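How does a cordless drill work?

Pull the trigger. Whirr! But where does the spin come from?

Inside is a battery, a motor and some gears. Battery pushes electricity to the motor. Motor spins super fast. Too fast, and kinda weak. So the gears slow it down and make it stronger. Same trick as low gear on your bike.

The numbers on the ring, 1 to 15? Thats how hard it twists before it clicks and lets go. Small screw, try 3 or 4. Big screw, go higher.

Always have a grown up with you. Goggles on!!

Old wood, lots of cracks and dark spots.
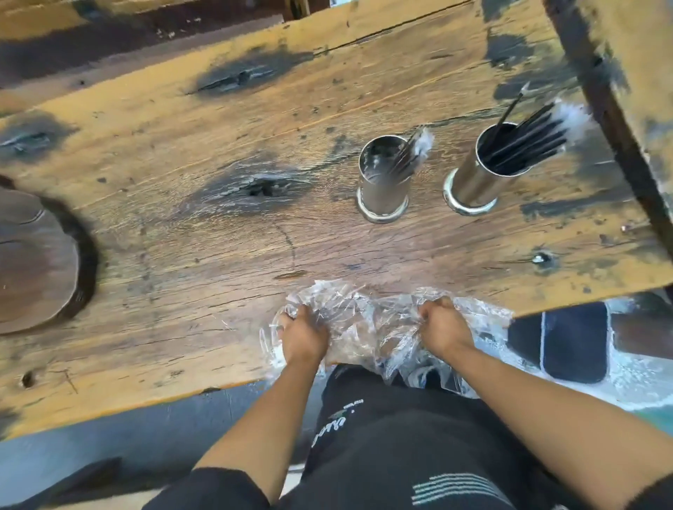
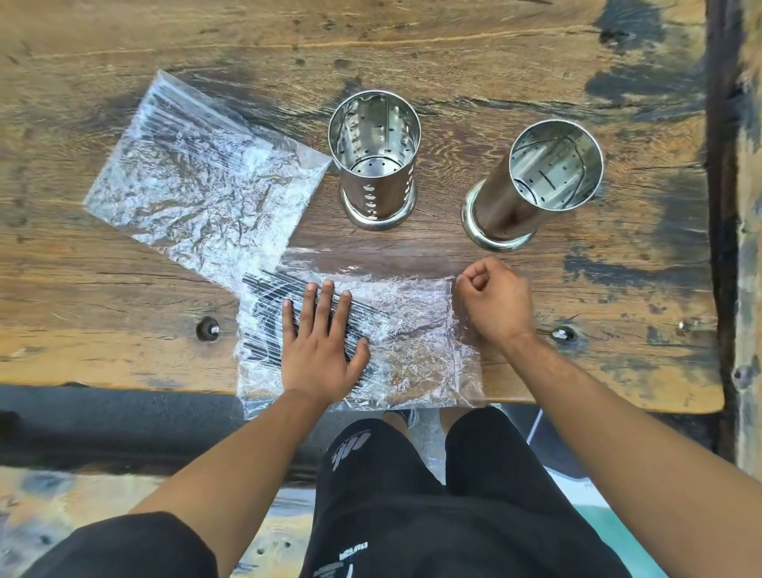
Why does the bit get hot?

Rubbing. It's called friction. Rub your hands together fast, same thing. So dont touch the bit right after.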